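Tips for living with a kitchen table arm

We have had the Koppel arm on hire from Stanon since September, and most of what follows was learned by using it. The Koppel clamps to a table or worktop and is sold for fetching, turning and serving light things. Much of this will apply to other makes. Prices change often, so ask for the current one before you book a fitting.

Before it arrives

Measure the table first. The clamp wants a top no thicker than 5 cm, and it will not grip properly on a bevelled edge. Ours had a bevel and we had to turn the table round to use the straight side.

You also need a socket within reach that you can leave the arm plugged into. An extension lead works but it gets in the way of your feet, and the fitter from Stanon would not sign off the job until we had moved it.

Hire comes with the planning program, which runs on an ordinary laptop. Altlow sell a better version separately. We tried both and kept the Altlow one for its room library, where you can pick surfaces, plants, pictures and so on until the screen looks something like your own kitchen. It sounds like a toy. It saved us a good deal of broken crockery.

Setting the speed

The dial goes up to 20. Leave it on 5 for the first week. At 13 it is quick enough to be useful and slow enough that you can move a cup out of its way. We have never had a reason to go higher with food on the table.

If the arm stops and blinks, it has met something it did not expect. Move the object, press the base button once and wait. Pressing it twice sends the arm back to its rest position, and it goes by the shortest route -- over whatever is there.

Plates and food

Use plates with a raised rim. Flat slate and wooden boards give the food nothing to stop against and it slides off the side.

Matt plates are easier for the arm than shiny ones. If you only have shiny, turn off the spotlight directly overhead.

Roast or fried food should stand for a few minutes before the arm goes near it. The crust firms up and the gripper is less likely to tear it. Anything in sauce is a job for a spoon and a person.

Keep the grip setting low. The leaflet says 16 for "firm foods", which in our kitchen meant a crushed roast potato. We start at the bottom and go up one step at a time.

Try every new job in the planner before you do it for real. Run it once at full view, then again with the view tipped over so that you are looking along the arm. The second run is the one that tells you where the gripper tip will come down and how much room the upper arm needs.
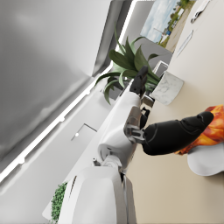

Planner view, tipped over: gripper tip against the food on the plate, plant pot behind.

Plants, pictures and clutter

Put your tall plants into the planner as well as your furniture. Leaves that lean out over the table are easy to forget, and long-leaved ones spread further than the pot suggests. If a leaf sits in the path on screen, move the pot at home as well.

Small standing frames should go to the back or on to a shelf. They fall at the slightest knock.

Cleaning

Unplug first. Wipe the gripper with a cloth wrung out in warm water and a drop of washing-up liquid, then again with plain water. Do not spray anything at the joints. For grease in the seams use a dry, soft toothbrush.

Do the fingers after every meal and the rest of the arm on a Sunday. Once grease has dried on the white panels it takes a lot of rubbing, and scouring pads leave marks.

Is it worth hiring?

For us, yes, though only just. It is good at passing plates to someone who cannot stretch and at turning things under a grill. It is poor with anything soft, and setting up a new job takes longer than doing it by hand. The Gatemcombe showroom will let you try one at a table for an hour if you ring ahead. Take your own plates.

The hire agreement needs a month's notice to end, and the collection charge is in the small print on the back page.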